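Kitville Help > Home and shop builds
Posted in November by Ataberk Sarıgül

Fabric sleeve keeps creeping down into the finger linkages

Hi all! I'm building a two-armed robot at the shared workshop in Prindthorpe, evenings mostly, and I've hit a dumb problem that is eating all my time. I put fabric over the forearms to keep lint and fingers (mine) out of the wiring. It looks great. But whenever the arm hangs straight down and I roll the wrist back and forth, the cuff walks toward the fingers a little at a time, and sooner or later it gets into the knuckle linkage and the finger driver throws an overcurrent fault. It's a Trikorus board and I have the trip set at 600 mA. Going up to 900 just means it chews the fabric for longer before it quits, ask me how I know.

So far I've tried a rubber band (slides), double-sided tape (good for one evening, then lint) and a zip tie, which pinched the camera cable and gave me a black picture until I cut it off again. I don't want to glue anything because I'm in and out of that forearm constantly. There's a small camera at each wrist, too, so whatever I add can't stick out much or it ends up blocking the view.

What are people using?

gearbox_mo
Take the sleeve off. Robots don't get cold. I ran mine bare for 2000 cycles and never had a jam. If you're worried about wires just use spiral wrap.

İlker Ersoy
I'd keep the sleeve, lint in a finger joint is miserable to clean out, but I think you're holding it at the wrong end. If the top is anchored well up by the elbow and the bottom is loose, every wrist roll twists the fabric, and when it untwists it has to go somewhere. With the arm pointing down it goes down.

What worked on mine was a printed ring, 3 mm thick, on the part that does NOT rotate, just above the wrist joint. It has a shallow groove all the way around. Pull the cuff over the ring, then put a flat elastic (the sewing kind, a wide one) over the cuff so it sits in the groove. The elastic can't walk because the groove has walls. Leave a bit of slack fabric above the ring so the elbow can bend without tugging on it. And cut a notch in the ring for the camera cable before you print it, I forgot on the first one and had to go at it with a file.

If your cuff is long, fold it under, not over. A folded-over cuff makes a fat lip that catches on everything.

Also please put the current limit back down! I'd go under 600 for fingers that size. I settled on 378 after a lot of fiddling, which is a silly number but it still closes on a mug and it stops when it bites cloth. Different motors will want something different, so start low and creep up.

Ataberk Sarıgül
OK the groove idea is so obvious now that I feel silly, thank you!! Drawing it tonight, with the notch. I never thought about the twist having to come out somewhere, but yes, my top end is clamped and the bottom is just sort of hoping. And thanks Mo, but I did run it bare in the spring and spent a whole weekend with tweezers, so the fabric stays.

One more thing, İlker, does your ring go on in one piece or did you split it? I can't get a closed ring over my fingers without pulling the hand off. Pulled these from the wrist cameras so you can see how close everything sits.

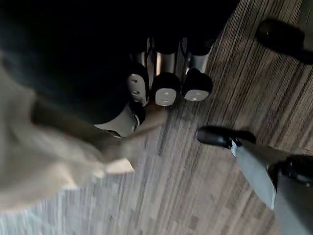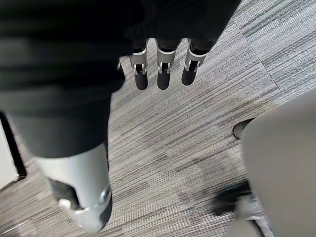
Wrist camera views, striped shop floor in both.

İlker Ersoy
Split, two halves and two M2 screws. Put the screws on the side away from the camera.

Kitville uses cookies to keep you signed in and to count page visits. By continuing to browse you accept our cookie policy.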